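The brochure for the Geum, a 175-room spa hotel on the edge of Bresholm, promises "complete renewal" by the second day. I stayed two nights and came home with a stiff neck.

The trouble starts with the word "treatment." At the front desk it means a session with a trained therapist. On the price list it also covers herbal tea, a nap in a dim room and a walk to the lake, which was free the last time I checked.

"People ask me what the salt cave cures," says Ljubica Kelmendi, a physical therapist who spent nine years at a resort in Plavville. "I tell them it's a nice place to sit."
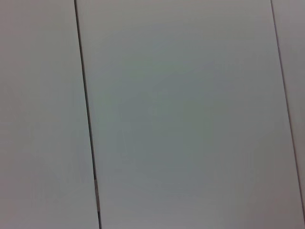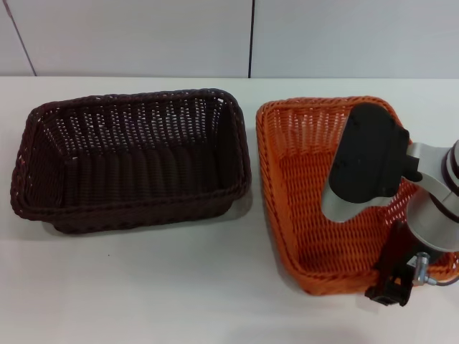

Kelmendi has no quarrel with sitting. Her complaint is with the packages. A guest with a bad knee gets the same schedule as a guest with a bad mood, and the intake form at most of these places asks more about pillows than about joints.

Stavros Popescu, the Geum's manager, sees it differently. Guests come back, he told me -- some of them every June -- and they wouldn't if it did nothing. Maybe so. People go back to casinos too.

I asked him for any record of how guests with back pain were doing a month later. He offered me a tour of the new pool. It was a very good pool, warm and almost empty at 9 in the morning, and I would pay for it again if the bill called it swimming.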